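Home Hoops Balls Scoreboards Team Orders Contact

Search the shop Go

Vavasetti 13 Tabletop Scoreboard

Every gym has a scoreboard on the wall, and every gym has a story about the night it quit. The Vavasetti 13 sits on the scorer's table and asks very little of anyone. Big red digits, team fouls, possession arrow, and a horn that Babak Alipour in our warehouse has asked us to stop testing.

It runs on the supplied adapter or on battery for three full games – two if your league believes in overtime. Carry bag included. The bag is ugly.

Item no. 1294. Ships from May.

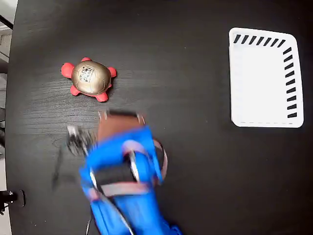 Photo: Nazanin Vahidi / Grisov

The wireless controller works from either bench, so decide early who gets to hold it. Spare controllers are sold separately, as are clip-on shot clocks, which need firmware 2 or later.

Comments

Bijan Zarei: Does the horn have a volume setting?

Grisov Shop: Yes. Loud and louder.

Gholamreza Kazemi: Used ours all season in the over-40 league. Scoreboard held up better than the knees did.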